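Phone case

A phone case is a removable cover that fits over a mobile phone to protect it from drops, scratches and everyday wear. It is also one of the cheapest and most cheerful ways people have found to make a mass-produced object their own. Few everyday items combine engineering, fashion and folk art so neatly in something that fits in a back pocket!

Origins

Covers for small personal objects are much older than the telephone. Card cases, spectacle cases and watch pouches were all common gifts in the 1800s, and a surviving stitched card case in the Holtham collection, dated 1825, has the same rounded corners and thumb notch that a shopper would recognize today. The first cases for mobile phones followed this older pattern. They were pouches, often with a belt clip, and the phone had to be pulled out before it could be used.

The change came with the touch screen. Once the whole front of the phone was glass, owners wanted protection that stayed on during use, and the pouch gave way to the shell – a shallow tray that grips the phone by its edges and leaves the screen open. Nearly every case sold now is some version of that tray.

Materials

Most cases are made from one of a small number of plastics or rubbers. Silicone is soft, grippy and easy to color all the way through, so bright shades stay bright even when the surface gets scuffed. It does pick up pocket lint with amazing skill. Thermoplastic polyurethane, usually shortened to TPU, is a little firmer and slides in and out of pockets more easily. Polycarbonate is hard and thin, takes a printed picture very well, and can crack if it is flexed too often. Many makers join two of these together, with a hard back for the artwork and a softer rim for the corners.

Leather, wood, cork and felt are all used too, mostly by small workshops. The Gebremichael workshop became known for cork cases cut from a single sheet and folded by hand, and its early pieces are now sought after by collectors.

Color and decoration

Decoration is where the phone case really comes alive. Solid colors sell steadily year after year, and strong greens, yellows and pinks have the added benefit of being easy to spot at the bottom of a bag. Printed cases cover everything from pressed flowers to subway maps, and cartoon-style characters have been favorites from the start. 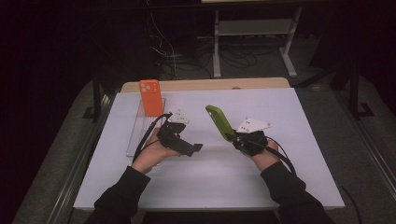
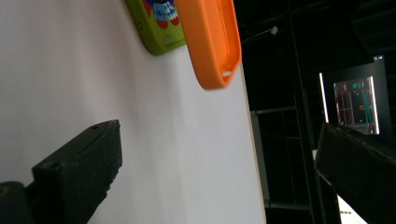

Lime-green phone case; the cartoon-style print on its back can be seen in the second picture.

Several printing methods are in use. In pad printing, a soft rubber pad lifts ink from an etched plate and presses it onto the case, one color at a time. This suits bold drawings with flat areas of color. Ultraviolet printing lays down tiny drops of ink and hardens them with light, so even a single case can carry a full photograph. In sublimation, heat turns the dye to gas and drives it into a coating on the case, and the picture can wrap right around the sides.

The designer Mei Nguyen-Tran, whose work for the label Flamia includes a long series of animal faces, has written warmly about the challenge of the camera opening. It takes up the same corner of every drawing and it gets bigger with each new phone. Her answer was to draw the opening in first and let it become part of the animal – a patch of fur, a hat, a missing ear.

Protection

A case protects a phone in two main ways. It spreads the force of a fall over a longer moment, and it keeps the glass from touching the ground. Corners matter most. A phone dropped from hand height very often lands on one, and for this reason many cases have thicker walls or small air pockets there. A raised lip at the front keeps the screen off the table when the phone is laid face down.

There is a limit to what extra thickness can do. A very bulky case adds weight, may get in the way of wireless charging, and can hold in warmth during long calls or games.

Collecting

Because cases are small, colorful and soon out of date, they have drawn a lively crowd of collectors. Wondimu Tamiru began buying discontinued designs in January of one year with a budget for 30 and ended up with 550, sorted by printing method. Part of his collection was shown under the title Brandeo, with 34 cases mounted at eye level so that visitors could compare the edges of the prints up close.

Care

Silicone and TPU cases can be washed in warm water with a drop of dish soap and left to air dry. Printed backs should be wiped with a soft cloth, and alcohol is best kept away from them. Clear TPU yellows with light and age, and this cannot be washed out.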